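10 May 2026

Equipment list, second try 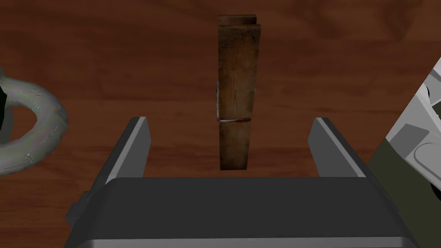

Clothespin task in the simulator, fingers open.

Spent most of the day on the clothespin and the budget, going back and forth between the two. The budget is due before the end of the month and I still have three versions of it.

The question is the same one I had last week. Do we buy one arm with a good gripper, or two cheaper arms with whatever grippers come in the box? I keep leaning toward one good one. Then I look at how much work there is to get through by October and I lean the other way.

I have been using the simulator to settle the gripper part, at least. The clothespin is a useful thing to test with. It is narrow, and with the fingers wide open there is plenty of space on each side of it. That means most of the opening we would be paying for does nothing on a job like this one. The Morikawa gripper opens to 100 millimeters. The Plesham one opens to 54. I had marked the Plesham down for that and today I took the mark away. The larger things on our task list can be picked up by a handle or an edge, except two of the boxes, and I am willing to drop the boxes.

What matters more is the fingertips. I want to be able to change them. Plesham sells blank fingers that can be drilled and cut to shape, and Morikawa wants you to order theirs. A set of theirs is $147. That does not sound like much until you think about how often we wore them out on the old arm. I put down four sets for the year and the line was already bigger than the one for cables.

I also went through the things I forgot last time. The first version had the arm, the gripper and the controller and nothing else, as if it would all float in the air. The new version has the mounting plate, the emergency stop, the air filter we will not need if we go electric, a spare power supply, shipping, and the table. The table was a surprise. The one we have moves when you lean on it. A steel one with leveling feet is $2,000 delivered, and I could not find a cheaper one that I trusted. I tried two used equipment places and one of them had a good table but would not ship to Rilluddale.

Training is still a blank line. Urnutska includes a day of it with their arm, but you have to go to them, so it is really a travel cost. I wrote "travel" and left the number empty. I need to ask if it can be done by video.

Lunch at my desk. Read the warranty pages while I ate. The Urnutska warranty covers the joints and the controller but not the gripper if the gripper is from another company. The Plesham one covers the gripper if you use their adapter. So the adapter goes on the list too. I had left it off because we could make one ourselves, but then we would be on our own if a motor went.

In the afternoon I went back to the simulator and moved the camera closer to the fingers. I wanted to think about the camera line. I had a wrist camera and an overhead one, both listed as needed. Dark brown clothespin on a reddish-brown table — it does not stand out much. The spring wire is easier to pick out than the wood is. I would like to know if a better camera helps with that or if a plain light mat on the table does the same job for almost nothing. I added the mat. I left the better camera in but moved it to the second page, with the things we can wait on.

The second page now has the better camera, the second arm, the force sensor and a cart. I would be sorry to lose the force sensor. A clothespin has to be squeezed at the right end and by the right amount, and I do not know how far we can get with motor current alone. I may ask to rent one for a month.

Called the Morikawa sales line before they closed. Their lead time on the arm is longer than the website says. Urnutska did not pick up. I sent them an email asking for a quote good through October, with the adapter and without.

So the plan for now is one arm, the Plesham gripper, blank fingers, the steel table, one wrist camera and the mat. Second arm next year if there is money.

Tomorrow: measure the doorway for the table. Ask about the floor outlet. Find the old invoice for the emergency stop, I think we paid too much.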